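11/03/2023

Back from Tirkurham last night, slept badly, up at six. Porridge, two coffees, and then the rest of the morning at the kitchen table with the laptop and the Trnka files. I said I would write down what I thought before I talked to anyone else at work, so I am doing it in the diary where it can't be forwarded.

The question from Vamwood is simple enough. They run 20 houses for older people who want to stay in their own homes but can't manage all of it any more, and they want to know if a machine can take over some of the household chores in the next few years. Laundry, dishes, bins, opening up in the morning, locking up at night. They have been quoted a price by one supplier and promised the moon by another. They asked me for a plain answer, and they are paying me for 720 minutes of my time to come up with it, which works out to a day and a half if I don't count the driving.

I started with doors. Every job on their list has a door in it somewhere. The washing machine is behind the laundry door, the bins are behind the back door, and the person who needs a cup of tea is usually behind a bedroom door that has been pulled to. I have a cousin's toddler for comparison, who learned lever handles in a single wet afternoon, and we have had to put a hook on the pantry ever since.

Trnka's people do all their early work in simulation, and they sent me a folder of it in September. I didn't get through it properly until this week. They run the same task over and over with small changes to the house, and the robot gets a score at the end of each go. The batch I was given had 1,936 runs in it. I watched 100 of them, mostly with the sound of the rain on the roof and a cold cup beside me.

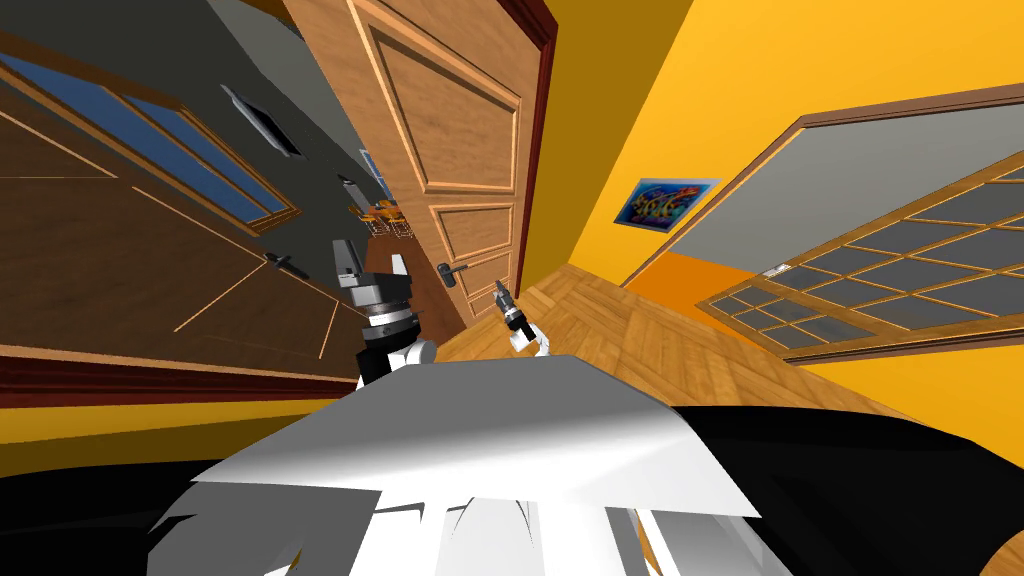
Handles are where I spent most of my time. A person doesn't think about a handle. You push down, lean a bit, and your foot is already through. For the machine each of those is a separate problem, and it has to hold the first one while it does the second. The honey-coloured door in this run has a silver lever on a rectangular backplate and is standing partly open, so you might say the hard bit is out of the way. I don't think it is. A door left ajar is what you get in a real house all day long, and the machine has to work out whether to go for the lever or just shove the thing. My mother would have used her hip. It has two grippers and no hip to speak of.

What I noticed by the fortieth or so is how much the score leaves out. A run counts as good if the door ends up open wide enough. It says nothing about paint, or the noise, or what it would be like to be 84 and sitting in the next room while it went on. I wrote that down for the report, and then wrote it again in capitals because the first note was on the back of an envelope and I lose those.

Stopped for lunch. Cheese on toast, last of the chutney. Hung out a load of towels and timed myself out of curiosity, then forgot to look at the clock when I was done. The peg basket has a split in the bottom and I picked up pegs off the lawn twice.

Rang the office at Gondier in the afternoon to ask about their shop-floor carts, as Vamwood also has a small packing shed and wondered if the same money could do both. The carts are a different story. They move bins from one end of a flat floor to the other, they follow the same path every time, and they stop if anything is in the way. Staff like them. They are also no use at all past the first closed door, and the fellow on the phone was quite cheerful about that. He said they prop everything open and the heating bill is dreadful.

So shop floor yes, for carrying, with someone at each end to load and unload. I am comfortable putting that in writing.

Went back to the runs after tea and had a look at the ones where the machine has more going on around it.
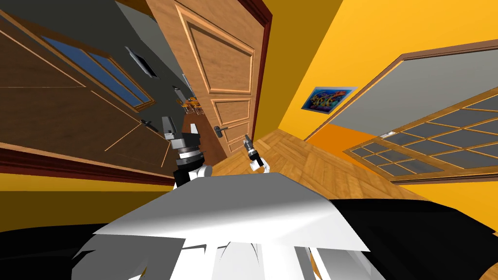 Hallways are harder than rooms, in my view, and Vamwood's houses are nearly all hallway. They are older places with a passage down the middle and everything opening off it. The simulated one is a fair match for that, though brighter than any of theirs, with its yellow walls and herringbone parquet. There's a large dark door along the left with a small handle low on it, the main wooden one in the middle, and a glass door with a wooden grid over on the right. Each of those would want a different approach from me, never mind from a machine. I'd be worried about the glass. The left gripper is up level with the lever and the right one is hovering just over the floor, and I would like to know what it means to do with that one. In a real passage there would be a mat down there, or a cat.

None of the runs I watched had a mat in it, or a walking frame, or a basket of ironing somebody meant to take upstairs. I'll ask Trnka if they have any with clutter. They may well do. They have been decent about answering questions so far, and they have not tried to sell me anything, unlike the other two.

Where I've got to, for the draft. Carrying things across a flat floor - now, if they want it. Doors - not yet, not with a frail person in the house and no one standing by. Laundry and dishes I have hardly touched and I shouldn't pretend otherwise. I could recommend a trial in the one empty house, doors only, nobody living there, and see what the paintwork looks like after a month. It would cost less than the quote they've been given and they would learn more.

Against that, I know what they will say. They are short of staff this winter and will be short next winter, and the woman on nights is covering two houses. A machine that did the bins badly would still be doing the bins. I don't have a good reply to that one and I have left a gap for it in section four.

Towels were still damp at dark so I brought them in and put them over the chairs. The laundry door sticks. I had my arms full and opened it with an elbow and a knee. Must plane the bottom edge before it swells any more.

Send draft by noon tomorrow. Pegs, chutney, printer paper.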